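Rechercher sur le forum OK Effacer

Joints de mosaïque : le produit « miracle » à 42 euros, ça vaut le coup ?

Cameron Lamont, Sedstead
Ma salle d'eau est en petits carreaux et les joints noircissent depuis janvier. Le vendeur de Plonera veut me placer un rénovateur à 42 euros le flacon, garanti dix ans selon lui. Dix ans, dans une pièce sans fenêtre ? J'ai des doutes. Quelqu'un a essayé ?

brico_jiltville
Garanti par qui ? Demandez-lui de l'écrire sur la facture, vous verrez sa tête. Ces produits sont souvent une peinture pour joints, et sur un joint qui s'effrite ça ne tient pas. Percarbonate, eau chaude, brosse à dents, rinçage. Testez d'abord dans un coin. Et regardez la ventilation avant d'acheter quoi que ce soit.

mado26
Moi j'ai tout laissé comme ça, on s'habitue.

Forsyth_carrelage
Avec de la mosaïque, le problème c'est le nombre de joints au mètre carré. Comptez presque 50 heures si vous voulez tout gratter, je n'exagère pas. Petits carreaux, donc des joints partout :

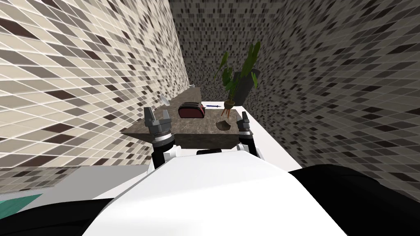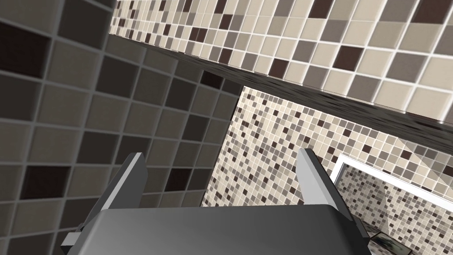 Autre chose, pas de vinaigre si vous avez du marbre à côté, ça l'attaque. On le lit pourtant dans tous les blogs d'astuces. Quant aux dix ans, j'attends toujours de voir le client qui a été remboursé.

712 vues · 3 réponses · 26 partages
Contact | Mentions légales | © Entraide Maison | Haut de page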